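Laundry tips from people teaching a machine to do it

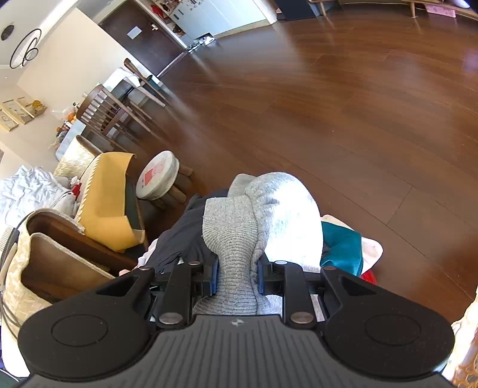

At Trolix we have now recorded 2534 goes at picking one item out of a mixed heap with a hand-held gripper, and the policy trained on them still sulks at jumpers. The useful bits, for those of you with ordinary hands:

Pinch ribbed knits along the rib. Grabs across it slipped far more often in our trials, and stretched the cuffs.

Pull upwards, slowly. Yanking brings the whole heap with it, as 31 of our early recordings show in humiliating detail.

Split the fluffy things off first. Training on 1276 sorted-heap goes beat training on the full muddled lot, and my own airing cupboard has improved too.

Socks remain unsolved.

Filed under: Laundry & Linen, Robots at Home

© Trolix, Niltley | Contact us | Back to top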